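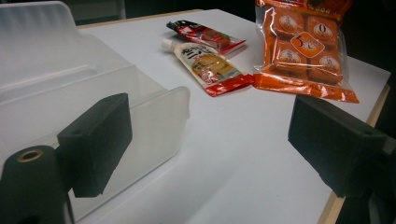 Snack packets to shrink again, says Pudum
February 27, 2024
Pudum, the snack importer, says smaller packets will reach shops in August at the same price. It calls this "portion care". Shoppers may have another word for it.
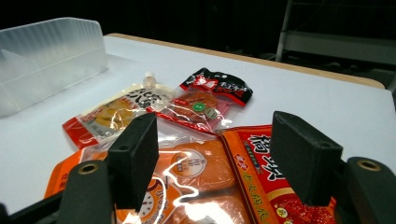

Four packaged snacks on a white tabletop.
The firm points to a survey of 2,684 customers, 57 per cent of whom apparently wanted "lighter options". It would not share the questions.

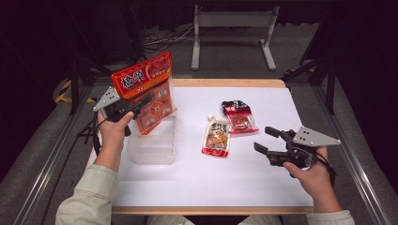

Omolara Nwachukwu, who runs a corner shop, was not asked. "They want less salt, maybe," she said. "Who wants less crisp?"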